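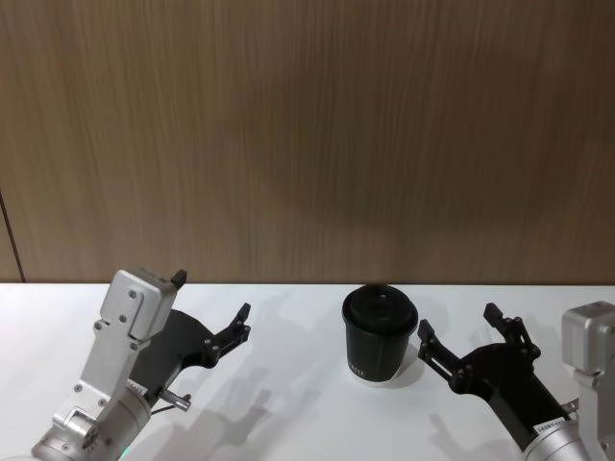
Sampaio Shared Kitchen and Break Room, Ekville
Quarterly safety checklist with comments
Inspected by: Ohemaa Amegashie
Accompanied by: Clive Cropper
Date: 26 Aug 2022
Floor area covered: 2,212 sq ft
Items rated OK, Fix or Watch.

EXITS AND WALKWAYS

Rear exit door opens fully from inside -- OK
Comment: Closer is slow but the door latches.

Path to rear exit clear -- Fix
Comment: Two flattened cartons and a mop bucket in the hallway. Clive moved the bucket while I was there. Cartons go to the recycling cage.

Exit sign lit on battery -- OK

FIRE

Extinguisher by range, gauge in green -- OK

Extinguisher by break room door, tag current -- Fix
Comment: Tag was last punched in February of last year. Kelly Conceição has the service contact. Replace or recharge within 7 days.

Hood filters clean -- Watch
Comment: Light grease on the left filter. Wash at next closing, then go back to the regular schedule.

ELECTRICAL

Outlets near sinks have working GFCI -- Fix
Comment: Tested 5, and the one to the right of the hand sink did not trip. Taped over. Do not plug the kettle in there until Wellington Honorato has replaced it.

Cords free of damage -- OK
Comment: The Heken toaster has a new cord since the last visit.

Panel access clear, 3 feet -- OK

HOT DRINKS AND WATER

Water heater setting within limit -- OK

Kulix brewer stable and level -- Watch
Comment: One rubber foot is missing, so it rocks when the basket is pulled out. Order part 864 from the back of the manual. A folded towel under the corner is not a fix.

Lids stocked next to cups -- OK
Comment: Asked staff to put a lid on before carrying drinks down the stairs.

FLOORS AND SURFACES

Mats flat, no curled edges -- OK

Floor drain grate seated -- Fix
Comment: One screw gone. Grate shifts underfoot.

Tables steady -- OK

FIRST AID

Kit stocked -- Watch
Comment: Low on burn gel and medium bandages. Gleice Teixeira is adding both to the next supply order.

Eyewash bottle in date -- OK

Emergency numbers posted -- OK
Comment: Old manager's number is still on the sheet by the phone. Cross it out.

Recheck of all Fix items when the outlet work is finished. Copy to Kelly and Wellington.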